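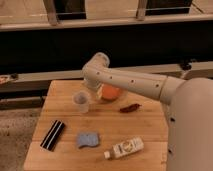
Chapter 5
Dried Beans, Peas, and Lentils

Dried beans have a reputation for taking all day, mostly earned by people who forgot to soak them. The beans themselves are very little trouble. They sit in a jar, they ask for water and low heat, and they cost less than almost anything else in this book.

In this chapter you will cook beans three ways: soaked overnight, soaked for an hour in hot water, and not soaked at all. Keep notes. Osvaldo Conceição, who taught this course before me, swore by the overnight soak and could be heard saying so from the parking lot. Paloma Fitzsimmons, who shared his kitchen, never soaked a bean in her life. Their students ate well either way.

Lentils and split peas need no soaking and will turn to soup if you go to answer the phone. That is fine if you wanted soup.
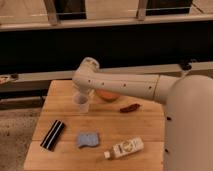 Orange bowl and small clear cup on a wooden table.

Before You Start

Spread the beans on a tray and look them over. You are hunting for pebbles, which are the same color as beans and much harder on teeth. Rinse well. Cover with cold water by a good two inches – beans swell, and a pot that looked roomy at bedtime can be a tight fit by breakfast.

Red kidney beans must be boiled hard for at least 10 minutes before you turn the heat down. Raw or undercooked ones can make you quite sick, and a slow cooker may never get hot enough to fix that.

Words to Know: legume, pulse, simmer, skim, soaking water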